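Ticket 330: Carpet top on the big table - lint, small stuff getting lost, screen leaning
Status: Solved (leaving it open until Monday in case anyone has a better glue) 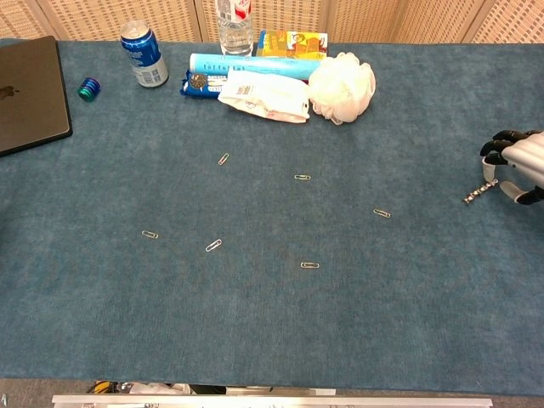 I love this table. I want to say that first, because the rest of this is a list of complaints! We covered the big one with the slate-blue carpet in February and it has been great for sorting. Cans don't ring when you put them down, paperclips don't skate off onto the floor, and laptops don't get scratched. But three things have been bugging everyone who uses it, so I'm logging them together.

Problem 1: the surface sheds and looks patchy
Problem 2: paperclips catch in the pile
Problem 3: the woven screen leans toward the table when the door is opened

Setup, for anyone new: carpet is the Plisska felt-type, cut from one roll end, stuck down with Grirker double-sided tape at the edges only. Screen is the beige one from Aaltonen, standing loose behind the table. Table gets used most days for sorting snacks, bathroom things and desk supplies into kits.

9:15
Vacuumed with the brush head. Took off a surprising amount of blue fuzz. Light and dark patches still there. Ran my hand across one of the light ones and it went dark, so that part is only the nap lying in different directions, same as a velvet cushion. Good news! No stain, no fading. Brushed the whole top from back to front and it evened out for as long as it took me to put a box on it.

9:40
Lint roller over the same area. Works better than the vacuum for the loose fibers but you go through sheets like crazy. One roll did half the table. I would only do this before food goes on it.

10:05
Tried a barely damp rubber glove, wiping in one direction. This is the winner by a mile. The fuzz rolls up into little sausages and you just pick them off. Five minutes for the entire top. Please do it this way from now on, and wring the glove out properly (the tape does not like water).

10:30
On to the paperclips. If you pinch at them from above, you push them down into the pile and then chase them around. Tested a few ways to lift them:
- fingernail under one end: fine for two or three, annoying after that
- sliding a card underneath: okay, but it drags up fibers
- fridge magnet wrapped in a sandwich bag: fantastic, turn the bag inside out and they all drop off. Keep the magnet well away from bank cards, please.

I've put a magnet and a bag in the top drawer. Wipe the fuzz off it when you're done.

11:10
Bath sponges. The netting hooks onto the tape wherever an edge has lifted, and then you pull both up together. Found one lifted stretch at the back left. Pressed it down, it came back up. Cleaned the underside with rubbing alcohol, let it dry, put new tape on, weighed it down with a ream of 800 sheets. Checking after lunch.

1:20
Edge is flat and holding. I tugged at it harder than anyone should and it stayed put, so I'm calling that one done. Still interested if somebody knows a glue that won't soak through the felt.

1:45
Screen. The feet were sitting half on the floor mat and half off, so it tipped forward a little every time the door made a draft. Moved the mat. Opened and shut the door over and over like a kid and the panels didn't budge. Such an easy fix, and we've been catching that thing with our elbows for weeks!

2:10
Packet crumbs. Cookie crumbs get down into the pile and the glove just smears them. Let them dry out, then use the vacuum with the narrow nozzle. Do crumbs first, fuzz second. In the other order you do the job twice.

Still open:
- spare carpet. There's a 36 inch piece of the Plisska left behind the shelves. Don't throw it out, I want it for patches.
- Wirkier make a stiffer brush that might suit this nap. Going to borrow one from the other room and try it on the spare piece before it goes anywhere near the table.

Changed status to Solved, 2:25. If an edge lifts again, add a note under this ticket and say which corner.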